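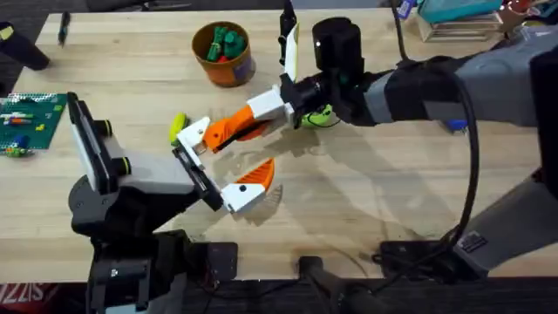
The butcher-block top in the Orska workshop.

Orska Workshop - Frequently Asked Questions About the Wooden Tables

Last updated: Sunday, October 27, 2019

What kind of tables do you have?
All the tables in the Conceição Street room have a butcher-block top, made of long strips of light wood glued side by side. They are meant for small assembly, sorting of parts and light gluing. Sawing and drilling are done in the other room, number 11.

There are stains and scratches on my table. Must I report them?
Small ones, no. The wood has been in use for years and it shows. Please write to us only if you find a deep cut, a burn or a strip that is opening at the glue line. Such a table we take out of use until it is repaired.

Can I bring my own printed parts?
Yes, many people do. Before you put a part on the wood, pass a finger along the edges and remove sharp bits of plastic. Rings and disks should lie on the flat side, otherwise they like to roll to the floor.
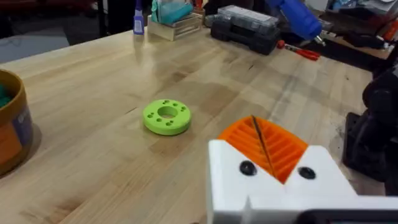
A lime-green printed ring on the bench, with glue and a small slatted crate at the back.

Where do I keep glue while I work?
At the back of the table, standing up and with the cap on when you have finished with it. If a drop falls on the wood, wipe it at once with a damp cloth. Please do not scrape dried glue with a knife - ask at the desk for a plastic scraper.

What are the small crates for?
For bags and loose materials of the current job. One crate for each table is normal. You can leave it for 3 days on the shelf, marked with your booking number, and after this time we empty it.

Do you sand the tops?
Once a year, in January. The room is then closed for two days. After sanding we put on a thin coat of oil, and the first days you may notice a smell.

I lost a small part. What can I do?
Look first on the table itself, also behind tubs and crates. Bright colors are easier to find on pale wood, so if you can choose the color of your print, it is worth to think about it. Parts found in the evening go to the tray by the door.

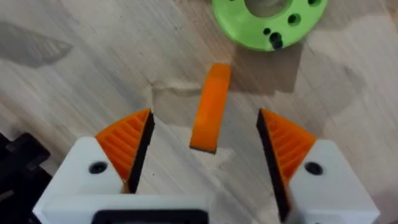

Small orange bar on the light tabletop.

How do I book a table?
By the form on our Winduder page or at the desk before 18:00. The room code for the form is 736.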